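Print this article | E-mail this article

Bridura twin-arm kit, second look
By Dušan Šimko

The Bridura is a pair of five-axis arms on a common rail, sold as a flat pack for benchtop automation. I built one in March at the Clirkoscombe workshop and set it a single job: take a notebook off a stack on a shelf and put it in a shopping basket. People do this with both hands and very little attention, as below.
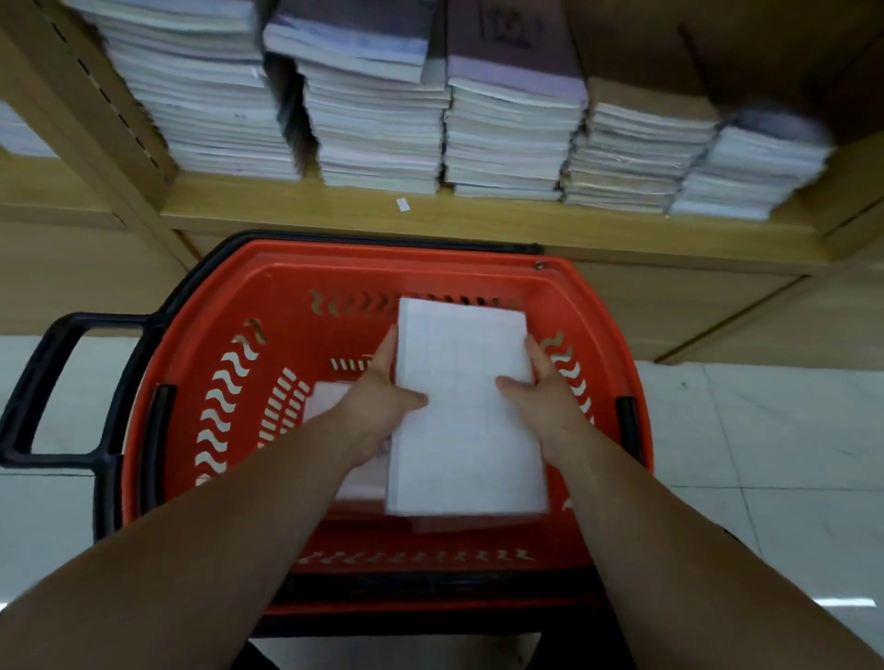
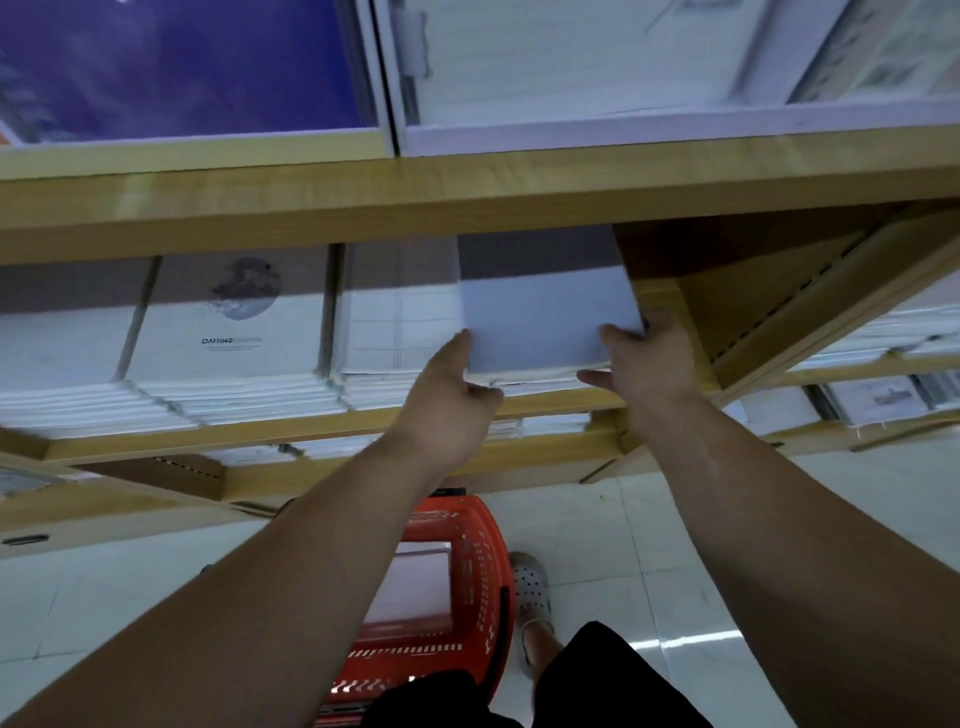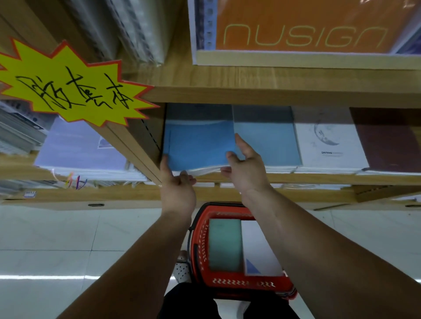
Manual picking from shelf stacks. Both hands on the item, basket underneath.

The grip is the part worth copying. One hand goes to each side edge, and the wrists stay low. A single suction cup will lift a cover and leave the pages hanging, so I ruled it out early and bought two arms.

Assembly took four evenings. The rail is straight and the holes line up. The shoulder bearings were overtightened from the factory on one arm and had to be backed off before the joint would home. The manual covers this in a footnote on the page about cable ties.

Payload per arm is 410 g at full reach. Paired, the arms will carry a thick notebook, but the limit in practice is friction at the fingers. The stock pads are hard and slip on glossy covers. I replaced them with Teixeira soft pads, which fit after filing 2 mm off the mounting lip.

The controller is a Clarnico board running stock firmware. Coordinated moves are supported, with one caveat: the arms share a clock but have separate fault handling. If the left arm stalls, the right arm finishes its move. With a notebook between them, the result is a notebook on the floor. A few lines in the user script will stop both, and they should have been in the default one.

Over the test I logged 3,054 attempts, of which 1,972 ended with the notebook flat in the basket. Most failures were double picks, where the one underneath came along. Neat stacks did well. Leaning stacks did badly, and I have no fix yet beyond squaring them up first. Lowering into the basket was reliable once I added a waypoint above the rim — without it the elbow clips the handle.

Noise is acceptable. The power supply runs warm and wants a clear space behind it.

For: rail, documentation of the motion commands, spare screws in every size.
Against: finger pads, fault handling, short cable on the right arm.

I would buy it again with the soft pads in the same order. Anyone needing one arm should look elsewhere, as the rail can't be bought separately.

Filed under: Workshop > Arms and Grippers > Reviews

Print this article | E-mail this article

Related items
Clarnico board: first setup and limit switches
Cutting your own finger pads
Shelf heights and reach: a worksheet
Clirkoscombe workshop: bench booking and storage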